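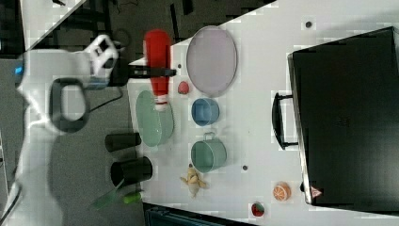 Fig. 1. White arm, two-fingered gripper raised near the table edge.

Station works and passenger flow - handout for session 4
Oct 12, 2019

Read before the seminar. Slides go up later, probably.

Case: Brindton, footbridge replacement. Old bridge shut in June, both platforms kept open. Only way across = the subway at the north end. 132 metres further for anyone coming off the car park side.

Things to get down:

Phasing. Work split into blocks, each one with its own hoarding line. Contractor (Echeverri) wanted one long closure. Operator said no, peak trains too full. Compromise was nights plus 4 weekend shutdowns.

Peak counts. 900 people through the gateline in the busiest hour before works. Of these 446 used the old bridge. So nearly half have to be rerouted. Where do they queue? Look at the plan, the pinch point is the foot of the subway stairs, not the gates.

Step-free access. Subway has stairs only. Passengers who can't manage them were sent on to Widwood and back on the opposite platform. Adds more than one train's wait in the off peak. Was that reasonable? Be ready to argue either way.

Signs. First set put up too late and too high. Second set at eye level, arrows on the floor aswell. Note the wording: "Platform 2 via subway" got fewer wrong turns than "Alternative route".

Buses. Sterero ran the replacement coaches on shutdown weekends. Stop was on the wrong side of the forecourt for the temporary exit, so everyone crossed the taxi rank. Moved after the second weekend.

For next time: sketch your own phasing plan, one side of A4. Show the hoarding line and the widths left for walking. Units in metres please, last year was a mess.

Reading: chapter on temporary works, skip the section on tunnles.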